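Picking Up After People

At Wilero's open house, the chores come before the robots

The sign at the front desk says to sign in, take a badge and mind the cords. By ten in the morning in late September, the badges are running low. Wilero, a small automation firm on the second floor of a former printing plant, opens its workroom to the public twice a year, and this time 136 people have put their names down.

Most of them come expecting to see a robot do something. They will, after lunch. The morning belongs to the people who teach the machines, and that work is slower and a good deal quieter than visitors tend to expect.

"We get asked where the robots are," says Asanka Sarkar, who runs the training group. "I tell them to watch the hands first. Everything the arm does later, a person did before it, many times over."

The method is simple to explain. A person holds a gripper in each hand, tools with fingers that open and close much like the ones on a robot arm. Cameras record what the tools see, and markers on the tools help the software work out where they are in the room. The person does a chore with the grippers instead of with bare fingers. The recordings become lessons, and a robot learns from a large stack of them.

The chores are ordinary ones. The project going on during my visit is called Rukisex, a name left over from an old folder that stuck, and it deals with what people leave behind on furniture. Office chairs are a big part of it. A cleaning robot that can vacuum a floor is still not much use if it can't deal with a cloth on a seat.
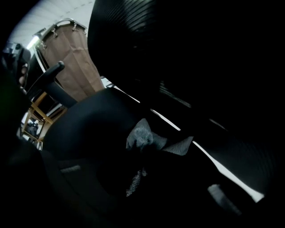
Cloth is hard for machines. A box has corners and keeps its shape, so software can make a fair guess at where to grab it. A cloth has a new shape every time it is dropped. If it slides down where the seat meets the back, a gripper has to get in at a narrow angle, close on the fabric and leave the chair alone. Grab too deep and the fingers catch the mesh. Grab too high and they come away with nothing.

Sarkar says the group keeps the bad tries as well as the good ones. Each session has a goal of 70 recordings, and a person working at a steady pace can finish in a morning. On the day before the open house, one operator turned in 61 and went home with sore wrists. Those count too. The tools get heavy by the second hour, and the firm now asks everyone to stop for a break before then.

I got a turn with a practice pair. The trigger is stiff at first, and I kept reaching past things because I was judging the distance from my own fingertips. It took me nearly 2 minutes to lift a dish towel off a stool. A boy of about middle school age went after me and did it in a few seconds, then folded it. 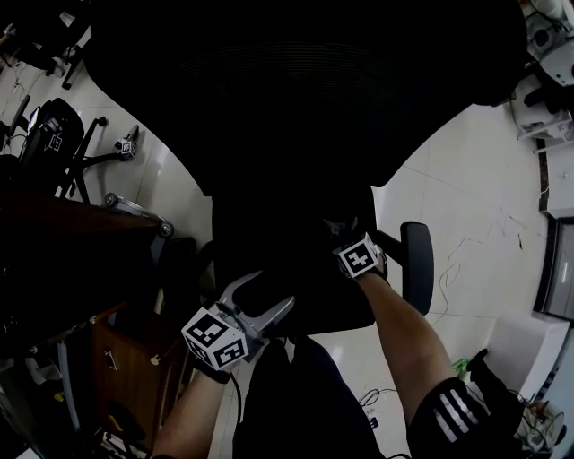

Chairs bring their own trouble. They roll and they swivel, and a light bump turns the whole job around. Operators learn to steady the chair with one tool and work with the other, and the group wants the robots to pick up that habit as well. So far they do it some of the time. Sarkar would like to see it become regular before the project moves on to couches.

After lunch the crowd moved next door, where an arm the staff call Paul was waiting behind a rope. Paul was given a hand towel on a chair seat. It missed, backed off, came in lower and got it on the second try. People clapped. On the next run it pushed the towel onto the floor and stopped, and a technician reset it without any fuss.

The software that turns the recordings into motion is called Starnent, and Wilero wrote it in-house. The firm has no product for sale yet and would not give me a date. Sarkar did say that two office buildings have agreed to let an arm work evening shifts next year, with a person on hand at all times.

The next open house is planned for spring. Visitors can try the grippers in the morning session, and the front desk asks that they leave bags and coats downstairs.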